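How do you teach a robot to pick things up?

I help at the Plorkano lab, and my robots start out knowing nothing! So we show them. One go at a job is called an example, and we want 1,000 of them. By 21/11/2023 we had 669.

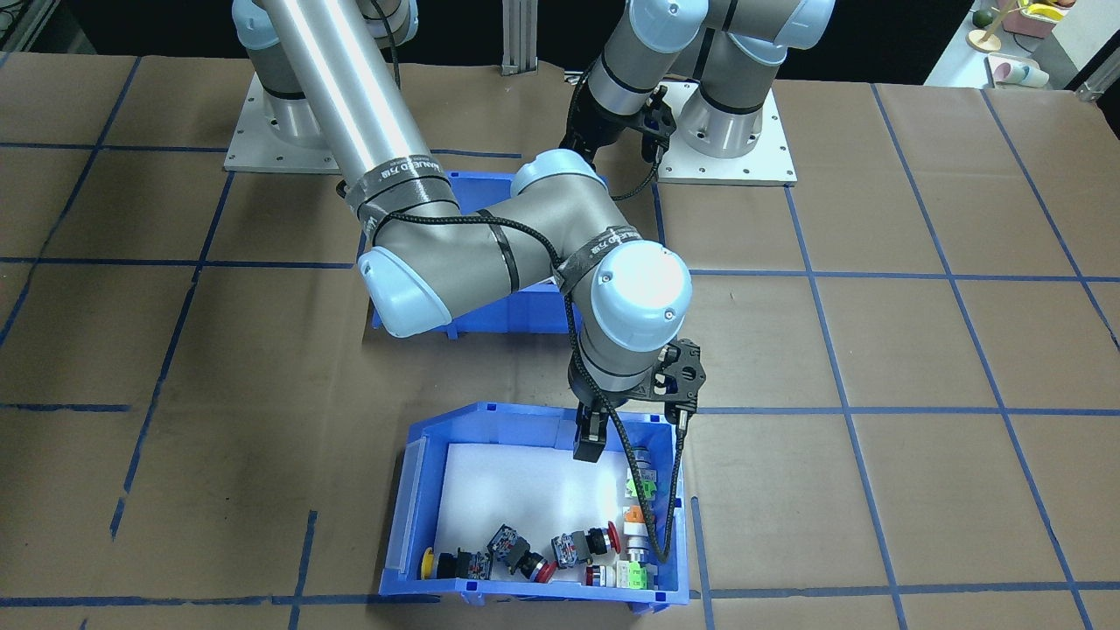
Two arms, two blue bins and lots of switches and buttons.

Each example saves what the cameras see and how the arms move. Later, a computer program studies the whole pile and looks for patterns (a bit like you learning to catch a ball). Messy bins are my favourite, as every heap is different.
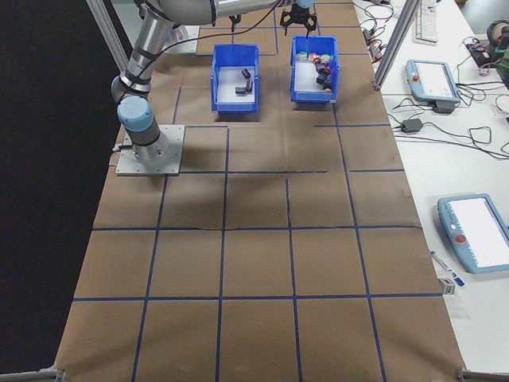 Issue 14, page 6

Spot the light blue pads with the red emergency stop buttons? Grown-ups use pads like those to control an arm. We hope to do the next 200 examples in May.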